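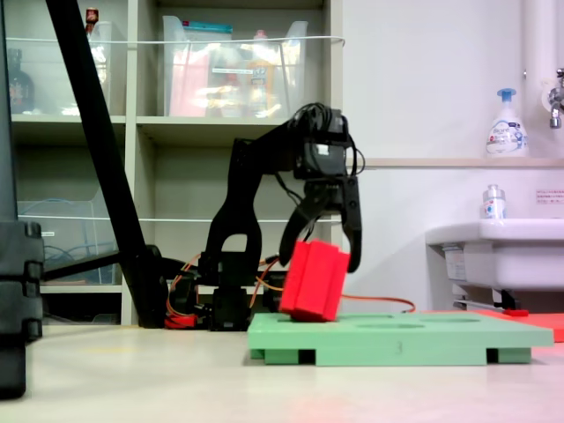 Ticket: Block placement misses, cross cutout worst
Product: Pirkura arm kit, classroom version
Site: Canville, after-school robotics club
Opened by: Imke Lammers
Status: Reopened

Reopening this. The ticket was closed with "resolved by recalibration" and I don't agree that it was resolved by anything. We recalibrated as asked. The first few blocks went in, the students cheered, and by the end of the session we were back to blocks sitting crooked on top of the board. I would like somebody to look at the log below before it gets closed again.

The task: pick up a foam block, carry it to the foam board, turn it to match the cutout, let go. The students teach each move by hand and then play it back. There is no vision in the loop, so please don't send me the camera setup page again.

What we see: the pick is fine. The carry is fine. At the board the block arrives turned a little too far and catches on the rim. The circle hides this, obviously, as a circle would. The octagon usually forgives it. The square sometimes. The cross almost never.

Log

1. Ran the stock recalibration from the support page, arm powered down for ten minutes first as instructed. No idea what the ten minutes is supposed to do. Played back the cross routine 58 times over two sessions. 12 went in. I don't call that a fix.

2. Support suggested the board was being nudged between runs. Possible, and I'd believe it of this group. We marked the corners of the board on the table in pencil and checked after every run. It had moved on a few of them, and those are left out of the count above. The misses happen on the others too.

3. Support suggested "worn blocks." They were cut in March from new foam. I put the cross through its hole by hand, every way round, and it drops through each time. Please take this one off the list.

4. Swapped the wrist servo for the spare in the kit. Slightly better for one afternoon, then the same. One of the students says it was never better and I only wanted it to be. She may be right, we didn't count that day.

5. Slowed the playback. The setting is called "settle" in the Jorness software and defaults to 0. At 160 ms it made a difference we could all see, with the wrist coming to rest before the hand opened. Two students independently said the miss looked smaller. It did not go away.

6. Moved the cables so that nothing pulled across the wrist while it turned. I expected nothing from this. With the settle time left at 160, we got our longest run of clean drops so far. It could be luck. We haven't repeated it enough times for me to say otherwise, and I have told the students they can't put it in their report yet.

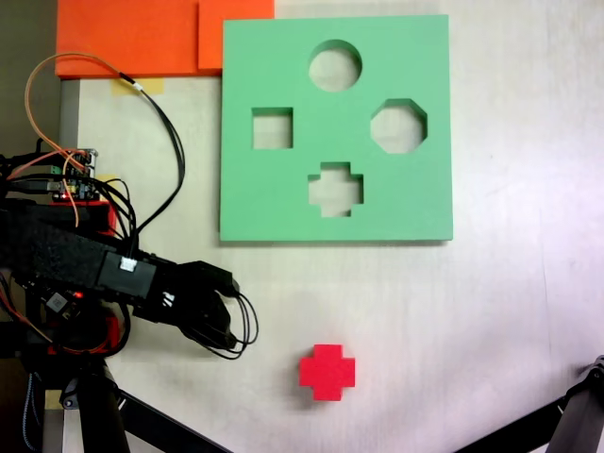 Green foam board with the cutouts, cross block set out in front of it.

7. Put the cables back the way they were to see if the problem returned. It did, on the third drop. This is the first result in the whole log I half trust.

Reply from support (pasted from email)

"Thank you for the detailed notes. Wrist rotation can be affected by firmware below version 4. Please update and confirm."

My answer

We are on 4 already. It is on the first screen of the report I attached when I opened this. I also don't see how firmware would explain step 7, where the only thing we touched was the cabling. If there is a known problem with wrist torque when the leads are under load, I'd like to be told so in plain words, along with the cable route you use yourselves. The drawing in the manual shows the arm with no cables on it at all.

Still open on our side

Repeat step 6 with a different student teaching the move, in case we are measuring one person's steady hand.
Try the square with the same cable route.
Ask the Steinbach club whether they see this. They have the same kit and told us theirs "works fine," but they have only ever run the circle.

Please leave the ticket open until we have posted those numbers. Next session is Sunday and I'll add them that evening.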